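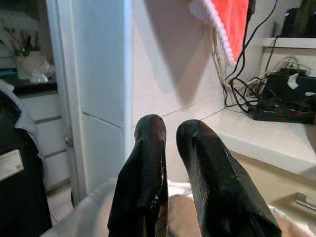

Saddle sores on back to back long days, how do you keep riding?
Posted by Ellia_rides in Road Cycling > Health and Fit

Hi all, hoping somebody has been through this. I signed up for the Dutau Loop in May, which is 379 miles over 4 days, and I've been building up the distance since winter. My legs are fine. My lungs are fine. My backside is a disaster.

On a single long ride I get some tenderness but it's gone by the next evening. The trouble starts when I ride two days in a row. Last month I did 134 miles over a weekend, and halfway through the second day I had a sore spot on the left side, right where the sit bone meets the saddle. I stood on the pedals for most of the last hour. It took more than a week to settle down and there's still a little hard lump there that flares up any time I go over two hours.

Stuff I've already tried: new bibs (pretty expensive ones, from the Huttunen sale), chamois cream before the ride, and tipping the nose of the saddle down a hair. The tilt made my hands go numb so I put it back. The saddle came with the bike and I've never swapped it. I'm on a steel touring frame, medium, and I use the drops maybe a quarter of the time.

I really don't want to pull out. Do people just tough it out on multi-day rides or is there something I'm missing? Also, is it dumb to wear two pairs of shorts? A guy at my club swears by it.

3 replies, sorted by most helpful

gravelgoat

Oh boy, I could write a book on this. I did the Dutau Loop two years ago and had to ride the whole third day with one cheek hanging off the saddle, so you have my full sympathy!

First thing I'd look at is that it's only on one side. When I got sores just on the left, my seat was too high and I was rocking over to reach the bottom of the stroke. Get somebody to ride behind you and watch your hips. If they're swaying, drop the seatpost a few millimeters, ride it for a week, then look again. Don't change the height and the saddle on the same day or you'll have no idea which one helped. It could also be a leg length thing or a cleat that's slipped, and a decent bike fitter will catch that in ten minutes. I paid for a fit after years of being too cheap and I'm still mad I waited.

Then the saddle. Stock saddles are a lottery. Any good shop can measure your sit bones (you sit on a squishy pad, it's a bit embarrassing, it's over fast) and most around here will lend you a couple of demo saddles. I ended up on something wider and much firmer than I expected. Soft feels great in the parking lot and then you sink in and it rubs everywhere.

What I do on long trips now:

Out of the bibs the minute I stop. I mean before food, before stretching, before telling everybody about the climb.

Wash with plain soap, pat dry, loose shorts, let some air in there.

Clean bibs every single morning. I carry three pairs and wash one each night. Roll them up in a towel and stand on it, they dry way faster.

Cream again at lunch. One dose in the morning does not last all day, at least not for me.

Stand up for a bit every ten or fifteen minutes even when you feel good. I use road signs to remind myself.

And no to the two pairs of shorts. The pads slide on each other. I know people who love it but I tried it once and got a brand new sore in a brand new place.

About that lump though, please have it looked at. If it's hard and keeps coming back it may be more than a rub, and you have time before May to rest it properly. Missing a week or two of training now won't hurt you.

Borkavari

agree w/ above on saddle height. also what pressure are you running? I went to wider tires and dropped the pressure a good bit and it was like a different bike on rough roads. cheap fix compared to a new saddle

slowclimber132

Just toughen up, it goes away once you get the miles in. I never used cream in my life. That said I've never done more than two days in a row so take that how you like.

Ellia_rides (original poster)

Thank you gravelgoat, this is so helpful. I had my husband ride behind me last night and yep, I rock to the left like a boat. Seat is down a touch and I've got a fitting booked. Making a doctor appointment about the lump too, I've been putting it off. Borkavari, I pump them up as hard as they'll go, so I guess I'll try letting some air out! Will post again after the fitting.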